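CPU socket

A CPU socket is the part of a motherboard that holds the processor and connects it to everything else. I've been fond of them ever since I bought my first used desktop, and I still think they're underrated!

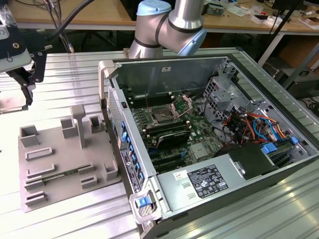
Pins and pads

Older chips often had the pins on the chip itself (I bent 9 on one, sorry, little guy). On many later designs the pins moved into the socket, and the chip just has flat pads. 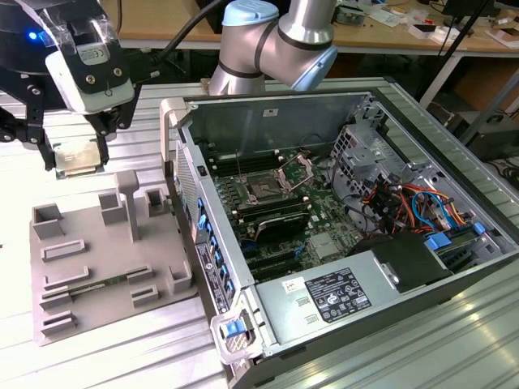

Either way, a chip only fits the socket it was made for, so I always check the board's manual before I buy anything.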